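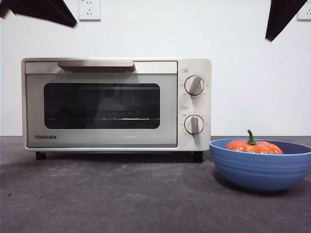
4. Setting up a squad and recording transfers

Before you start, you need a manager login for Torkirari and a club that has already been created (see section 3). Squad setup is done on the desktop version. The phone app can show a squad but can't edit one.

4.1 Adding players

1. Open the Club menu and choose Squad.
2. Click Add player. Enter the first name, last name and date of birth as they appear on the league registration form.
3. Pick a main position. You can add up to two more under Other positions.
4. Type a shirt number, or leave the box blank to have one assigned later.
5. Click Save. The player shows up in the list with a gray dot until the league office approves the registration.

Note: A squad can hold 34 players, including anyone out on loan. The Add player button stops working when the list is full.

4.2 Changing a shirt number

1. Click the player's name, then Edit.
2. Type the new number. If another player has it, the box turns red and the name of that player is shown next to it.
3. Click Swap to trade the two numbers, or type a different one.

Caution: Numbers lock when the first match sheet of the season is submitted. After that, only the league office can change them.

4.3 Recording a transfer in

1. From the Squad page, choose Transfers, then Incoming.
2. Enter the player's registration ID (for example, 1164) and click Find.
3. Check the name and the selling club. In the practice league these are Zane Vasiliauskas and Plola.
4. Choose Permanent or Loan. For a loan, enter the return month.
5. Enter the fee. Type 0 for a free transfer - do not leave the box blank.
6. Click Send. The other club has 14 days to confirm.

If the other club doesn't answer in time, the request closes and you have to send a new one. The fee and contract terms are not saved.

4.4 Recording a transfer out

Follow the steps in 4.3, but choose Outgoing in step 1 and pick the player from your own list. Past appearances and goals stay in your club history.

Note: Notes typed on a transfer can be up to 80 characters long. Both clubs can read them.

For importing a full squad from a Preltar file, go to section 5.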